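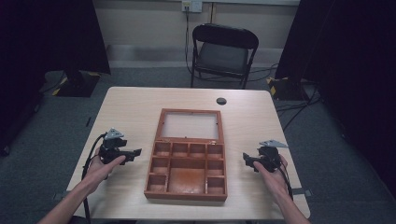 2 min read

When we sat down in May to plan our first pair of hand-held grippers, I had (bless me) budgeted for the grippers and nothing else! The quote from Tandik came to $2,276, which felt friendly enough, and then along came cables, spare fingers and a decent table, and we were nudging our $3,000 limit before anyone had opened a box. Sendel wanted 35 dollars just for shipping.

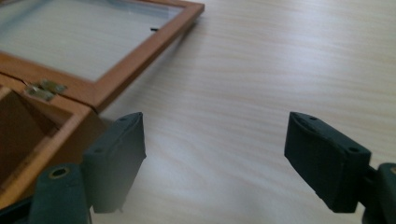

Fingers open wide beside the glass-lidded box.

So do leave yourself some room, and ask how long spare fingers take to arrive. Ours took seven weeks.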